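로봇학습 게시판 > 데이터 수집
제목: 시뮬 시연 데이터, 손목 카메라 에피소드를 어디까지 버리시나요
작성자: 감속기교체 | 2024년 12월

Triser 환경에서 원격조작 시연을 모으고 있습니다. 목표는 에피소드 600개이고 현재 300개 저장했습니다. 정책은 손목 카메라와 외부 카메라를 같이 입력으로 받고, 행동은 말단 속도 명령에 그리퍼 개폐를 붙인 형태입니다.

문제는 손목 카메라 쪽입니다. 작업 대상이 거의 안 보이는 구간이 에피소드마다 섞여 있습니다. 아래 프레임이 그런 구간에 속합니다.

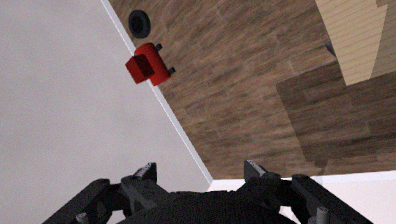
필터 기준을 정하지 못해서 글을 올립니다. 지금은 조작자가 버튼을 누른 시점부터 전부 저장하고 후처리에서 자르는 방식입니다. 위 프레임처럼 조가 벌어진 상태에서 그 사이로 바닥과 벽 경계만 들어오는 경우, 행동 라벨은 정상인데 관측에는 대상 정보가 없습니다. 빨간 물체와 검은 원판은 벽 쪽에 붙어 있고 그리퍼 정면에서는 벗어나 있습니다. 이런 프레임을 남기면 정책이 배경 특징에 맞춰질 것 같고, 버리면 접근 궤적의 앞부분이 사라집니다. 다른 분들은 어떻게 자르시는지 궁금합니다.

----
답글 1 | 토크리플

저는 안 자릅니다. 접근 궤적 앞부분을 없애면 초기 자세 분포가 좁아지고, 실행 때 조금만 벗어나도 복구를 못 합니다. 배경 과적합이 걱정이면 바닥 텍스처와 조명을 무작위화하는 쪽이 맞습니다. 데이터를 버려서 해결할 문제로는 안 보입니다.

----
답글 2 | Tekle Gebremichael

토크리플 님 의견에 절반만 동의합니다. 텍스처 무작위화는 정지 구간 문제를 못 풉니다. 조작자가 장치를 쥐고 생각하는 동안에도 프레임은 쌓이고, 그 구간의 행동은 0에 가깝습니다. 행동 복제로 학습하면 정책이 시작 지점에서 멈춥니다. Moriarty 로 돌렸을 때 이 증상을 겪었습니다. 속도 노름 임계값으로 정지 구간만 제거하고 이동 구간은 전부 남기세요. 그리고 외부 카메라 화각도 올려 주시면 좋겠습니다. 손목만 봐서는 판단이 안 됩니다.

----
답글 3 | 감속기교체 (작성자)

외부 카메라 한 장 올립니다. 위치는 고정이고 에피소드 간에 바꾸지 않았습니다.
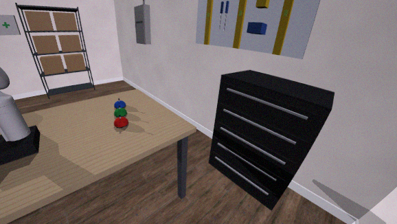

정지 구간은 미처 생각을 못 했습니다. 로그를 다시 보니 에피소드 초반에 행동이 0인 스텝이 꽤 이어집니다. 조작 장치 연결 직후 클러치를 풀기 전까지도 기록이 돌고 있었습니다. 기록 시작 조건을 버튼에서 첫 비영 명령으로 바꾸겠습니다. 이미 모은 것은 후처리로 맞추면 될 것 같습니다.

----
답글 4 | 옥시토크

외부 카메라를 고정으로 둔 게 더 걸립니다. 600개를 전부 같은 외부 파라미터로 모으면 시점에 묶인 정책이 나옵니다. 시뮬이면 비용이 없으니 에피소드마다 카메라 자세를 흔드세요. 행동 로그만 있으면 리플레이로 다시 렌더링할 수도 있습니다.

----
답글 5 | 토크리플

리플레이 재렌더링은 물리 시드가 고정되어 있을 때만 됩니다. 접촉이 들어가면 같은 명령열을 넣어도 물체 위치가 어긋납니다. 명령 말고 상태를 통째로 기록해서 스텝마다 덮어쓰는 방식이어야 합니다. 작성자분은 상태 저장하고 계신가요?

----
답글 6 | 감속기교체 (작성자)

관절 위치와 물체 자세 모두 매 스텝 저장합니다. Zokia 포맷이라 용량은 큽니다. 재렌더링은 가능합니다.

남는 문제는 손목 프레임의 가림입니다. 같은 세션에서 뽑은 다른 프레임입니다.

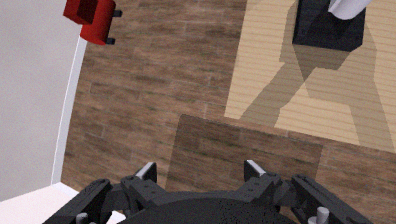 손목 카메라, 짙은 색 패널 앞. 오른쪽 위 밝은 면에 로봇 팔 모양 그림자.

그림자를 끄고 렌더링할지도 고민입니다. 팔 자세에 따라 형태가 바뀌어서 정책이 이걸 단서로 쓸 여지가 있습니다.

----
답글 7 | Tekle Gebremichael

그림자는 켜 두세요. 실기에서도 생깁니다. 끄고 학습하면 옮길 때 도메인 차이만 하나 늘어납니다. 광원 방향을 에피소드 단위로 무작위화하면 그림자와 행동 사이의 상관이 약해집니다.

----
답글 8 | 옥시토크

실기로 옮길 계획이 있을 때 이야기입니다. 시뮬 벤치마크만 돌릴 거면 그림자를 끄고 렌더 시간을 줄이는 편이 낫습니다. 저는 시연 3000개 넘게 그림자 없이 모았고, 평가 환경도 같은 설정이라 손해가 없었습니다.

----
답글 9 | Tekle Gebremichael

평가 환경이 수집 환경과 같으면 당연히 손해가 없습니다. 그 결과로는 그림자의 영향을 판단할 수 없습니다.

----
답글 10 | 감속기교체 (작성자)

실기 이전은 1월 이후 일정이고 확정은 아닙니다. 일단 그림자는 켜고 광원만 흔들어 보겠습니다. 정지 구간 제거본과 원본 2개 세트로 같은 하이퍼파라미터를 돌려서 비교하겠습니다. 가림 프레임은 이번에는 안 버립니다.

----
답글 11 | 토크리플

비교하실 때 에피소드 수 말고 전체 스텝 수도 같이 적어 주세요. 정지 구간을 빼면 에피소드당 길이가 달라져서 에포크 기준 비교는 맞지 않습니다. 학습 스텝을 고정하고 보셔야 합니다.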